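Können Maschinen inzwischen Wäsche falten?

Die Frage kommt in fast jeder Zuschrift an diesen Newsletter vor, meist mit einem leicht ungeduldigen Unterton. Saugen und Rasen mähen geht seit Jahren ohne uns, warum also nicht der Wäschekorb? Die kurze Antwort lautet: teilweise, langsam und unter günstigen Bedingungen.

Nadine Smadi leitet bei Stemosow die Versuche mit Textilien. Ihre Gruppe hat im September mit Handtüchern begonnen und ist im Winter auf T-Shirts umgestiegen. Von 308 Durchgängen mit Handtüchern endeten 287 mit einem brauchbaren Ergebnis. Bei T-Shirts nennt sie noch keine Quote, weil sich das Team bisher nicht einig ist, was als gefaltet gilt. Ein Handtuch hat vier Ecken und sieht von beiden Seiten gleich aus. Ein T-Shirt hat Ärmel, einen Ausschnitt und eine Innenseite, und der Stoff fällt jedes Mal anders.

Dunkle Stücke sind besonders schwierig. Auf schwarzem Stoff sind Falten und Kanten für die Kamera kaum zu unterscheiden – das Programm greift dann gern zwei Lagen statt einer. Drita Mladenović, die bei Stemosow die Auswertung macht, lässt deshalb jedes Ergebnis zusätzlich von einem Menschen beurteilen. Ein verrutschter Saum zählt bei ihr noch als bestanden, ein herausstehender Zipfel nicht.

Auch die Zeit ist ein Thema. Ein geübter Mensch legt in den 16 Minuten, die eine Versuchsreihe im Labor dauert, einen ganzen Korb zusammen. Für den Haushalt lohnt sich das also vorerst nicht. Wäschereien mit vielen gleichen Teilen rechnen anders.

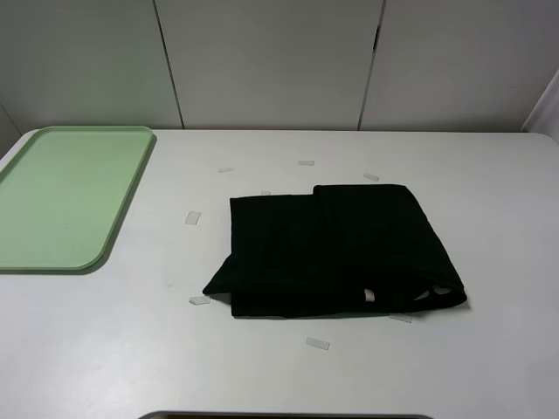
Und in der Werkstatt?

Dort sieht es besser aus. Sfeir lässt Kleinteile bereits maschinell in Schalen sortieren, allerdings nur in der Nachtschicht und mit 30 verschiedenen Teilen. Randa Zein aus der Fertigung möchte das Sortiment erst erweitern, wenn die Umrüstung ohne Techniker klappt. Über den Stand bei Sfeir berichten wir in der nächsten Ausgabe ausführlicher.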